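Cocina > Pequeños aparatos > Probamos
Compartido 219 veces · 2 comentarios

Placa Prorard de un fuego: tres semanas cocinando con ella en un piso sin cocina

Miércoles 30 de octubre

Resumen para los que tenéis prisa: buena, ruidosa, el mando táctil es un castigo. Me la quedo. Ahora lo largo.

Contexto. Estamos de obra. Sin cocina hasta diciembre si el señor de la encimera cumple, que ya veremos. Mientras tanto, un rincón en el pasillo con una mesa, una regleta y la Prorard. Antes tuve una Puvden de las baratas, me duró un invierno y empezó a apagarse sola en mitad del arroz. No la echo de menos.

Qué trae la caja

La placa, un cable cortito (cortísimo, metro y poco, comprad alargador decente), un manual en seis idiomas donde el español parece traducido con el codo. Nada más. Ni rasqueta ni paño. Por lo que cuesta podrían haber metido la rasqueta.

Potencia

Nueve niveles. Del uno al tres casi no noto diferencia. Del cuatro al seis es donde se vive. El nueve es para hervir agua y ya, con cualquier otra cosa te quedas sin sofrito en lo que vas a por la sal. El mínimo marca 600 vatios, que para una salsa delicada es demasiado, y lo que hace la placa para bajar de ahí es encenderse y apagarse a golpes. Se oye. Clac, silencio, clac. El chocolate se me agarró dos veces. Las lentejas, en cambio, perfectas.

Hervir agua para pasta: rápido de verdad, más que mi antigua vitro. Ahí ninguna queja.

Ruido

El ventilador. Uf. Se pone en marcha al momento y sigue un buen rato después de apagar. En una cocina con la puerta cerrada pues vale, en un pasillo al lado del salón hay que subir la tele. Pongsak Jaidee, mi vecino de arriba, me preguntó si habia puesto un secador. Con los niveles bajos mejora algo.

El mando

Táctil. Con el dedo seco va bien. Con el dedo mojado, o con una gota de aceite encima, pita y se bloquea. Y cocinando los dedos están mojados, es lo que hay. Para desbloquear, tres segundos apretando el candado, y mientras tanto la cebolla a lo suyo. Quiero ruedas. Devolvednos las ruedas, por favor.

El temporizador sí me gusta – sube de minuto en minuto, apaga solo y avisa con un pitido corto, no con la alarma de incendios de otras.

Sartenes y ollas

Solo con base magnética, como todas. Mi olla vieja de aluminio, a la basura (bueno, al trastero). La sartén Falcão grande cabe pero los bordes calientan mucho menos que el centro, se nota con las tortillas: doradas en medio, paliduchas fuera. Con una sartén mediana va estupenda. La cafetera italiana pequeña no la detecta. Truco de mi cuñada Lamai Saithong: ponerla encima de una sartén de hierro. Funciona, tarda una eternidad.

Qué he cocinado, por si sirve

– Lentejas, nivel cuatro, tapa puesta. Diez.
– Huevos fritos, nivel seis. Bien, puntilla incluida.
– Arroz blanco. Bien si lo bajas pronto, si no se pega una costra abajo.
– Berenjenas a la plancha, de las alargadas y finas, moradas oscuras, las prefiero a las gordas porque amargan menos. Nivel siete, sartén muy caliente antes de echarlas, poco aceite, sal al final. Cortadas a lo largo. Lo mejor que ha salido de esta placa, lo he repetido cuatro noches.

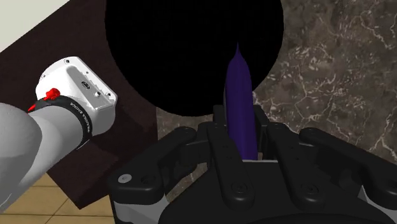 Limpieza

Facilísima. Paño húmedo, una gota de vinagre y listo. El cristal ya tiene una rayita, culpa mia por arrastrar la de hierro. La rejilla de atrás coge pelusa y no se desmonta, la aspiro con el tubo fino.

Lo que no me gusta

El cable. El mando. El clac. Las patas de goma, que dejan marca en la mesa clara, ponedle algo debajo.

¿Y frente a la Isteda?

La tuve prestada un fin de semana. Más silenciosa, mando de rueda, pero hierve más lento y abulta el doble. Si tenéis sitio, miradla. Para pasillo de obra, Prorard.

Nota: un siete y medio. Con rueda sería un nueve.

2 comentarios

Pichit Chaimongkol
La mia también hace el clac. Llamé al servicio técnico y dicen que es normal. El alargador que sea de los gruesos, el mío se calentaba.

Nattawut Limsakul
Gracias por lo de la cafetera!! Llevaba un mes con soluble.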